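Inside a Desktop Computer Tower
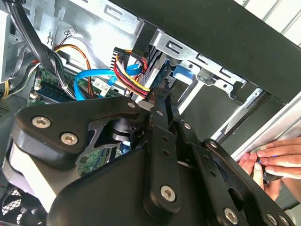
What is a desktop tower, anyway?
It's an upright case that holds the working parts of a personal computer: a power supply, a motherboard, memory, one or more drives, and the cables that tie them all together.

I've been adding to the Nundcombe home computing encyclopedia for a while now, and the tower is my favorite entry by a mile (I grew up with one humming under my desk, so I'm biased). Last updated August 31, 2018.

Power supply
The metal box where the wall cord plugs in. It turns household current into the low voltages the rest of the machine wants, and it sends them out through a fat bunch of cables. In the tower shown with this article it's silver, with black cables coming from around it and held together by a small tie. I love a tie! Older power supplies came with a mess of wires in every color, and you just stuffed the extras wherever they'd fit. By long-standing custom, yellow wires carry 12 volts, red ones 5 volts, orange ones 3.3 volts, and black is ground, though plenty of makers now sleeve everything in black and leave you to go by the shape of the plug. Please don't open the box itself. The parts inside can hold a charge after the cord is pulled.

Motherboard
The big circuit board everything else connects to. Green was the usual color for years, and I still think a green board looks the way a computer should. The processor sits on it under a heat sink, and the memory goes in long slots close by.

Memory
Memory comes on thin sticks, or modules, that press into their slots until the clips at the ends snap up. It takes more of a push than you'd think, and I held my breath the first time I did it. Each stick has a notch along the bottom edge so it only goes in one way. The label usually gives the size and speed, and the one in our tower has a dark blue label.

Drives and data cables
Hard drives and disc drives sit in a metal cage called the drive bay. Since the early 2000s most of them have used SATA, a slim data cable with a little L-shaped plug. Before that there were wide, flat ribbon cables, which blocked the air and tore if you were rough with them (ask me how I know). SATA cables come in lots of colors, and the bright blue ones here are easy to follow from the motherboard up toward the bay. A SATA data cable can be up to one meter long, and each one serves a single drive.

See also: Cooling fans; Expansion cards; Cable ties and other small mercies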